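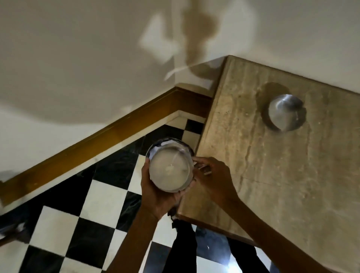

Maintaining the milk cell at Brisley: record of the autumn service

Posted Nov 6, 2025

The drinks cell at Brisley consists of a Wotix arm on a fixed pedestal, a Fallico dosing unit with its own chilled tank, a rinse station and a shelf for steel cups. It prepares one thing, a measured cup of milk, and passes it to a person at the hatch. I have had responsibility for its upkeep from the day it was installed. The previous entry on this blog dealt with the electrical side. The present one covers the milk path, the teaching of the handover position and a fault in the dosing valve which took up most of October.

Readers who look after a similar cell should treat what follows as an account of one installation. The manuals supplied with the arm and the dosing unit take precedence wherever they differ from my own practice.

Condition before the service

The cell had been in regular use through the summer. Three complaints had been entered in the log. The first was that cups were being filled too high. The second was that a small quantity of milk continued to fall after the valve had closed, leaving a streak and a patch of froth on a surface that should have been still. The third was that the arm hesitated before releasing the cup at the hatch.

The first two had been logged on separate dates and treated as separate matters. I had myself reduced the dose twice in response to the first, which brought the level down for a few days on each occasion. With the entries side by side, it was clear that the overfilling and the late drip should have been examined together.

A cup filled nearly to the top leaves only a narrow band of bare metal inside the wall, and it has to be carried with some care. One hand underneath and the other near the rim is a sensible hold. The arm does not have the benefit of a second hand, and a level that a person can manage is too high for the cell.

Isolation and draining

The arm was parked in its service position and the key removed. The dosing unit was isolated at its own switch, which is on the rear panel and is easily overlooked. The tank was drained through the lower tap into a lidded bucket, and the milk discarded. Milk that has stood in the tank during a fault investigation is not returned to use.

The supply hose was then disconnected at both ends. On our unit the lower clip had been fitted with its screw facing the wall, an arrangement for which I was responsible. It has been turned round.

The dosing valve

The Fallico valve is a simple assembly. A plunger is held against a soft seat by a spring and is drawn back by a coil when a dose is called for. The body comes apart with a quarter turn once the locking collar has been slackened.

The seat was worn on one side. There was also a thin film of dried milk in the outlet, beyond the point reached by the nightly rinse. Either condition could account for a late drip, and I cannot say in what proportion each contributed. The seat was replaced, the outlet was soaked and brushed, and the spring was kept after its length had been compared with that of a new one.

I had previously fitted a replacement seat at the beginning of October, and the drip returned within days. That seat had been put in dry. The instruction sheet calls for it to be wetted before assembly, and a dry seat can fold slightly at the edge as the body is turned. I now wet the seat, assemble the valve, open it again to inspect the edge and then close it for good. The additional inspection takes very little time.

Setting the dose

The dose is set by the open time of the valve. Each step on the controller is 20 milliseconds. Before the service the value stood at 900 milliseconds, which with the old seat gave a level well above the intended mark. With the new seat fitted I began from the factory value and worked upwards, weighing each cup on a kitchen scale and pouring it away before the next.

It is important that the tank is at its normal working level during this exercise. A nearly empty tank delivers more slowly, and a dose set under those conditions will be too large when the tank is filled. I made this error during the first installation and have since fixed a strip of tape to the sight glass to mark the correct level.

The surface of the milk should also be looked at after each dose. A clean closure leaves it plain once the pour has settled. If a white line runs in from the rim and ends in a small frothy spot, something has entered the cup late or has struck the wall on its way down. In the second case the nozzle should be checked for alignment before the valve is blamed. Ours was slightly off centre and was straightened at the same time.

Teaching the handover

The hesitation at the hatch had a different cause. The arm waits for a light upward load on the gripper before it opens, and this load is taken as evidence that a person has hold of the cup. The threshold had been set with an empty cup. A full cup weighs more, and the person has to lift further before the controller is satisfied.

The threshold was taught again with a filled cup. I also lowered the release point by 50 millimetres, which allows the person to bring a hand beneath the cup in comfort. At the former height most people took hold of the rim alone, and polished steel offers little grip to the fingertips.

The arm was run at reduced speed for the whole of this work, and the hatch was kept closed to the public. The speed limit was restored only after the new position had been saved and a copy placed on the memory stick kept in the cabinet.

Cleaning routine

The nightly rinse remains in place with one alteration. The outlet is now removed by hand and brushed before the rinse is started. The gripper pads are wiped with a damp cloth and dried - milk residue on the pads was making cups stick on release, and this had added to the hesitation described above.

The weekly clean uses the descaling powder supplied by Gkikas, dissolved fully in a jug before it goes into the tank. Undissolved powder will settle on the seat. Two clear rinses follow, and the second is tasted.

Trial run

On completion the cell was run for 46 cups without an adjustment. There was no late drip, and the levels stayed close to the mark throughout. The arm released promptly in every case but one, when the cup had been placed on the shelf with its base over the locating ring. This was a loading error, and the ring will be painted a brighter colour.

Outstanding items

The rear switch on the dosing unit requires a label. A second spare seat is on order. The pedestal bolts were checked and found tight, but the cover over the cable entry has lost a screw and is held for the present by the remaining three. The hose should be replaced at the next service, and I intend to try the stiffer grade if it can be obtained in the correct bore.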